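Dec 22, 2019

I've been meaning to write this one since July, when I sat through a talk about bin emptying and came away grumpier than the subject deserves. The speaker had a very nice chart. The chart said 62 per cent. And I spent the train ride home trying to work out what it was 62 per cent *of*.

So this is my grumble, tidied up a bit: I think we should stop reporting success rates for picking things out of containers unless we also say what happens with the last item.

Anyone who has worked on picking will know what I mean. You fill a tub with bits and pieces, you set the arm going, and the first few grasps are lovely. Everything is piled up, something is always sticking out at a friendly angle, and if the fingers miss the thing they were aiming at they quite often close on its neighbour and that counts too. You feel clever. Then the pile goes down, and you're left with one flat object lying up against a wall, and the arm spends the rest of the afternoon poking at plastic.

If you average over all of that you get a number, and the number mostly tells you how full the tub was.

At Rilside we did a run of 100 tubs over the autumn using the policy we call Ekpo (it was trained from demonstrations, with the wrist camera as its only view, and no, I won't defend the name again). I'm not going to pretend it was a grand study. One arm, one kind of tub, a mixed bag of household objects. What we did differently was write down only one thing per tub: did it end up empty, yes or no? It's a brutal way to score. Ekpo emptied 26 of them. If I'd reported it per grasp it would have looked respectable, and I could have had a nice chart of my own.

A colleague told me I was throwing away information, and she's right, I was. A yes or no per tub is a blunt thing. You need lots of tubs before you can say one method beats another, and tubs are slow, and somebody has to refill them. I still think it's the better number to put first. Put the per-grasp one underneath by all means! But whoever is going to use this arm wants the tub empty, and they'd quite like to know how often they'll have to walk over and finish the job.

The other reason I like it is that it points you at the right problem. With per-grasp scoring, we'd spent months fiddling with which object to go for first. It moved the number nicely and made no difference at all to how many tubs got cleared. Once we were scoring whole tubs, everyone's attention went to the walls and corners, where the failures live.

And walls are hard in a really dull, physical way. The fingers have thickness. If something is lying along the side, one finger has to get down between it and the plastic, and there may be no room for that. A person just drags the thing into the middle with a fingertip and doesn't even notice doing it. Ekpo had hardly any dragging in its training data, and that was our own fault – the people giving the demonstrations were told to be quick, and the quick way is to go for whatever is easy. We'd more or less taught it to avoid the very thing it needed.

We went back and collected more, this time starting every demonstration with the tub nearly bare. The full set came to 1894 demonstrations by the end, and the newer ones are much uglier to watch. There's a lot of nudging and having another go. I think they're worth several of the tidy ones each, though I'll admit that's a feeling and I haven't done the comparison properly. If you have a spare arm and a quiet month, please do it and tell me.

Then there's seeing. I used to be firmly in the "wrist camera is enough" camp and I've gone a bit wobbly on it. When the arm is high up, the view is fine. When it's low down inside the tub there's a great deal of one colour and not much else to go on. Shiny plastic bounces the lights back at you in big pale patches, and those patches shift about as the wrist moves. Scratches look like edges. I have a lot of sympathy for any policy asked to decide, from a view like that, whether there's something left to pick up.

That "whether" is the bit I'd most like people to work on. Knowing when to stop is hardly ever scored. Most of the papers I read have a person press a button when the tub is clear, or they end after a fixed number of tries, and either way the arm never has to make up its own mind. Ours does, badly. It'll hover over bare plastic, close on nothing, lift, look again and go back down. The Travasholm lot get round this with a scale under the tub, and I used to call that cheating. I've come round to thinking it's just sensible. If a cheap sensor answers the question, use the cheap sensor, and say so in the write-up.

I don't want this to sound like I'm down on learned picking, by the way. I'm not! Five years ago I'd have been thrilled with any of it, and when Cullance lent us their old hand-written planner to try on the same tubs it was far fussier about objects it hadn't met. The learned stuff is better in the messy middle of the job. I only want us to be straight about the two ends of it.

So my request for next year is a small one. Report whole tubs. Say how full they were at the start, and who or what decided they were finished. And put a picture of the bottom of the container in the paper, from the robot's own camera, so the rest of us can see what you were asking it to look at.
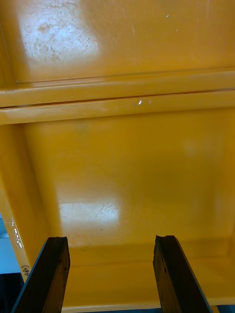
We're doing the next lot in the new year, with the nearly bare demonstrations in the mix and a scale on order. I'll post the tub count when I have it, whichever way it goes.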